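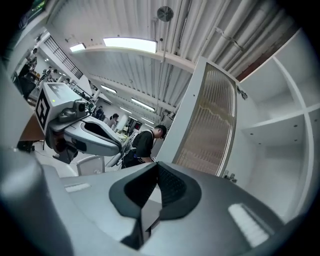

The Case for the Shared Floor

Organizations that outgrow their first premises usually face the same decision. They can divide the new space into rooms, or they can leave it open and let the work arrange itself along the length of the hall. The members of the Meltell workshop association were asked this question in November, when a plan was circulated to partition the main floor into closed units. This essay argues that the plan should be declined, and that the money set aside for it should be spent on the benches, the lighting and the storage.

The argument for partitions is familiar and deserves a fair hearing. An open hall is noisy. A person bent over a delicate piece of work has people passing behind, conversations on either side and the constant movement of chairs. Tools travel from one bench to the next and do not always come back. Visitors who arrive for the first time see a long row of workstations, cables, equipment and people, and they often conclude that the place is badly run. A wall would answer some of these complaints within a week.

The cost would be felt more slowly. Most of what is learned in a workshop is learned by looking over at the next bench. A newcomer watches how an experienced member supports a heavy part, or notices that someone has stopped and gone to fetch a better light. No manual covers this adequately. When the Tromon building was divided some years ago, its tenants gained quiet and their own keys, and within two winters the common training sessions had to be scheduled by e-mail, a month ahead, for knowledge that used to cross the aisle in a few minutes.

There is also the matter of floor area. The hall measures 1,540 square meters in total. The proposed partitions, with the corridors and fire doors they would require, would remove 280 of those from productive use. That is a high price for a sense of privacy, and it would fall hardest on those who need a long table only now and then. Under the present arrangement a member who needs more surface on a Sunday afternoon simply moves over to the next table. Under the proposed one, that member would have to apply for it.

The daylight question has received too little attention. Long fluorescent fixtures serve an open hall reasonably well, as the light of each one spills over into the area of the next. Once walls go up, every unit depends on whatever happens to hang above it. Some would have a full fixture and others a share of one. The plan makes no provision for rewiring, and the estimate would change considerably if it did.

None of this excuses the present state of the floor. Those who defend open space have a duty to keep it in order, and that duty has been neglected. Three measures would go a long way. Desks used for storage should be cleared and returned to use as desks. Cables should be routed along the legs of the benches and labeled at both ends. Stands and tripods should be given a fixed place along the wall, so that the walkways beside the tables and the foot of any staircase remain free at all hours.

Seating should be considered as well. A good deal of bench work is done standing and leaning forward, and the tables are of a single height. Adjustable benches of the Flemitow type would let a tall member work with a straight back. A first order could be paid for from the partition budget, with funds left for proper shelving.

Noise is the hardest objection, and it should be met directly. The Tatlı reading room, on the upper level, is used by few members and could be set aside for calls, drawing and paperwork. Loud work could be limited to the hours before 2 in the afternoon – a rule that was in force at the old address and was generally respected there.

Members have until the end of the month to submit written comments. The office has so far received 618 signatures on the two competing petitions, and the count for each will be posted by the main entrance before the vote.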